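Taller y orden · Trucos para convivir con máquinas
Tiempo de lectura: 5 min

Cuando el brazo llega a la mesa de al lado: apuntes de una empaquetadora

En Hesico llevábamos toda la vida metiendo madejas en cajas a mano. En junio llegaron dos brazos Vostness y una reunión con bollería, que en esta empresa siempre es mala señal. Nos explicaron que los brazos venían a ayudarnos. La bollería era del día anterior.

Desde entonces he ido apuntando trucos en la parte de atrás de los albaranes. Jamila Begum, que lleva el turno de tarde, me pidió que los pasara a limpio porque mi letra le daba dolor de cabeza. Sirven para un almacén de mercería como el nuestro y, con cuatro cambios, para cualquier taller donde haya que coger cosas blandas y dejarlas en otro sitio.

La tela de debajo, bien tirante. Una arruga que a ti te da igual, a la pinza le parece el Pirineo. Nosotras sujetamos las esquinas con pinzas de mantel, de las de toda la vida, compradas en el bazar de enfrente. El proveedor tiene en catálogo un «kit de fijación» que hace lo mismo y trae pegatina.

Las cajas, sin tapa y con el borde doblado hacia dentro. Si el borde queda levantado, la pinza lo engancha y se lleva la caja de paseo. Lo descubrimos una mañana a las seis, con media docena de nosotras mirando y ninguna con ganas de darle al botón rojo.

La faja de la madeja, centrada. El lado por donde se coge importa más de lo que parece: si los dedos cierran sobre la faja, la madeja aguanta; si cierran sobre los cabos, sale peinada como yo los lunes no, todos los días. Mizanur Rathnayake, de mantenimiento, recomienda remeter los cabos sueltos antes de empezar. También recomienda jubilarse pronto.

Para enseñar o ajustar un agarre, empezad con una pelota lisa. No se deshilacha, no tiene derecho ni revés y cuesta menos que una madeja de lana buena. Poned la pelota fuera de la caja y bajad despacio, con los dedos bien abiertos. Cuando salga diez veces seguidas, pasad a la lana y preparaos para la decepción.

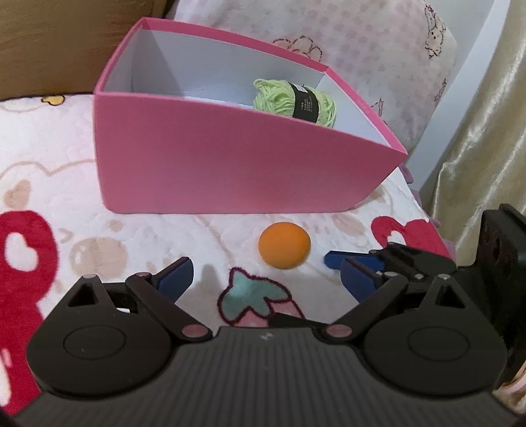

El manejo con pinza de mano cansa de otra manera. Antes me dolían las muñecas por la tarde; ahora me duele el hombro por la mañana, que al menos es variedad. Lo que mejor me funciona es apoyar el codo en la mesa y cambiar de lado cada 19 minutos. ¿Por qué 19? Es lo que dura la cinta de música de Janaka Paul antes de dar la vuelta, y Janaka no acepta sugerencias.

Los dedos se limpian con un paño húmedo y nada más. La pelusa se acumula en las juntas y al cabo de unos días la pinza agarra con desgana. Un pincel de repostería viejo llega donde no llega el paño. Escribid «NO COMIDA» en el mango, con rotulador gordo. Hacedme caso.

Apuntad los fallos en papel. El programa Festetti que nos instalaron guarda todo lo que sale bien y, de lo que sale mal, dice «incidencia leve». En mi primer mes hubo 86 incidencias leves. Una de ellas fue un carrito entero volcado.

Sobre los números: en la reunión de la bollería enseñaron una gráfica con 1.011 cajas por turno. El mejor día hicimos bastantes menos, y fue con un brazo parado y Moushumi Selvanayagam cerrando cajas como si la persiguieran. El cartel con la cifra sigue en el comedor, al lado del microondas que no calienta. Alguien le ha puesto bigote a la flecha.

Y ya que estamos, lo que ha cambiado de verdad. No han echado a nadie, todo hay que decirlo, aunque a dos compañeras que se fueron no las han sustituido. Paso menos rato agachada y más rato mirando. Mirar también es trabajo, pero cuesta explicárselo al encargado cuando entra. Para eso va el último truco serio: tened siempre un paño en la mano.

Si vais a negociar algo, pedid las ocho horas de formación dentro de la jornada y por escrito. A nosotras nos ofrecieron un vídeo de Brannigan «para ver tranquilamente en casa». Mi-kyung Ban contestó que en casa ella ve otras cosas, y la formación se hizo en horario.

Repuestos que conviene tener en el cajón: almohadillas de los dedos, un juego de pasadores, el pincel, dos paños y algo de chocolate. Los pasadores se pierden bajo la mesa y se encuentran con un imán atado a una cuerda. El chocolate no se encuentra nunca.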